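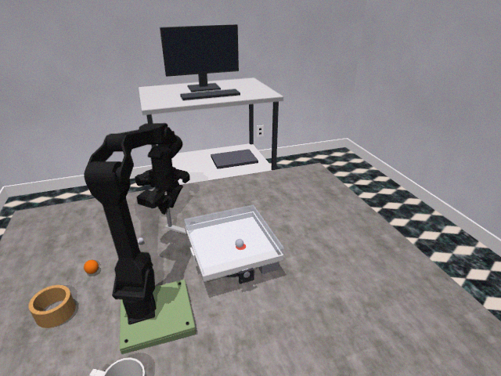 What is a small claim, and how do I know if mine counts?

A small claim is a fairly simple dispute over money, dealt with by a judge in an informal hearing. Think of a deposit that never came back, a builder who left the job half done, or a sofa that fell apart in a month. The limit depends on where you live and on the kind of claim, so check the current figure on your court's own website before you do anything else.

Do I need a solicitor?

Most people manage without one, and we love seeing them do it! The hearing is usually held round a table, the forms are in fairly plain English, and the judge is used to people who have never set foot in a court before. You can still pay for an hour of advice if your paperwork is in a tangle (Skurska can book that for you, or you can find your own).

What should I do before I start a claim?

Write to the other side. Say what happened, what you are owed and the date you want it paid by, and keep a copy. Lots of disputes end right there, with a cheque and a grumpy note, and that's a wonderful result.

My claim is for £1,124. Can I add anything to it?

You can normally ask for the court fee back if you win, and often interest too. Reasonable travel costs for the hearing may be allowed. Your own time spent on letters and phone calls is much harder to get back, so don't build your hopes on that.

What evidence will I need?

Receipts, emails, texts, photos, the contract if there was one. Put them in date order and number the pages. One of our readers turned up with 68 pages, all numbered by hand, with a list at the front – brilliant! A shorter bundle is fine too, as long as the judge can find things in it.

What is Pleteo?

Pleteo is our free online planner. You type in your dates and it gives you a list of what to send and when. It doesn't send anything to the court for you, and it doesn't give legal advice.

Can I bring someone with me?

Usually, yes. A friend or relative can sit beside you and take notes. If you'd like them to speak for you, ask the court beforehand what it allows.

What if they offer me less than I asked for?

Have a proper think about it! If you're claiming £3,000 and they offer most of it this week, you might be glad to have it settled. Get any deal in writing, and tell the court promptly if a claim is already under way.

I won, but they haven't paid. What now?

Don't lose heart. The court won't chase the money unless you ask it to, but there are several ways to enforce a judgment, including through wages or a bank account. Each has its own form and fee. Our enforcement guide goes through them one at a time.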